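How I Collect Demos for a Basket-Moving Policy

If you've read my other posts you know I spend most of my free evenings teaching an arm to do very small chores. The current one is "get hold of the basket by its edge and slide it over to the mark." It sounds like nothing, and it ate most of my February! So I'm writing down how I record the demonstrations now, mostly for the people at the Skomham meetup who keep asking, and partly for me, because I'll forget half of this by summer.

I'm assuming you already have an arm you can teleoperate, a wrist camera, and something that saves camera images and joint positions together. I use Hadex for the recording. If you use something else the menu names will differ, but the steps carry over fine.

Before you record anything, write the task down in one sentence. Mine is "grip the rim at a corner, slide the basket to the tape, let go." My first batch had no such sentence, and when I watched it back I'd sometimes pushed with the side of a finger, sometimes gripped, and once I'd hooked the rim and dragged it. Every one of those got the basket where it was going, and the policy I trained on them would drive up to the rim and dither. I threw the lot out. So pick one way of doing it and stick with that way until you have a full set.

Next, lock the camera exposure. Do this before you touch anything else, with your lights on and the basket in its usual spot. Auto exposure will happily change its mind when a dark object fills half the view, and then your pale table goes from gray to blazing white in the middle of a demo. On my setup it's under Camera, then Manual, and I leave it alone for the whole session.

Now drive to your start pose and save it. Then look through the wrist camera itself, and I mean only that, with your back to the table if you have to. Can you tell where the rim is? Can you see a fingertip? If you can't work out from that view what to do next, the policy has no chance either. I like one finger showing at the bottom and a good piece of rim in view before I start closing the distance.

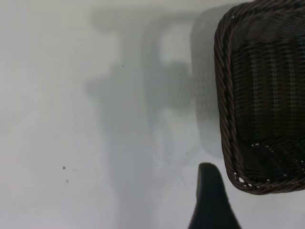
Posted 2 April 2021 by the Plovholm Bench Notes author

The approach is where I slow way down. With the fingertip just off the corner and a narrow strip of table still between it and the rim, I stop steering sideways and only make small moves. Try not to park there, though! If you pause to think, the recording pauses with you, and the policy learns that hanging around next to the basket is part of the job. If I get stuck I scrap the demo and go again.

Shadows deserve a word. With light coming in from one side, the basket and the arm both throw big soft shapes across the table, and on a pale surface those are much easier to pick out than you'd think. I used to fight this with extra lamps. These days I let them be and just vary the lighting between batches, so the model sees shadows falling in different places and doesn't latch on to one of them. Same goes for little specks on the table. I wipe it down between batches and don't fuss over what I miss.

For positions, I record 15 demos per spot and then move the basket. Turn it a bit as well as shifting it. A dark woven basket looks pretty different once you rotate it, and the curved corner is the bit the wrist camera gets to know best. Let some starts have the basket running well out of view, too. Mine did that constantly once I was running the policy for real, and I had hardly any demos like it.

My target was 300 demos. I had a first policy worth watching at 100, and I'd say train one there even if you plan to keep going, just to see where it goes wrong. Mine kept coming in too low on the left side, so the next few batches were nearly all left-side approaches.

When a batch is done, play it back at double speed and delete the bad ones right away. I dropped 11 from my last set, mostly for late grips and one where I bumped the table with my knee. Put the reason in the file notes. Then copy the batch to a second drive before you start the next one (ask me how I learned that).

Next up is the training side, including the Haddadin config I've been using and the settings I changed in it. I still need to clean up my scripts before I post them.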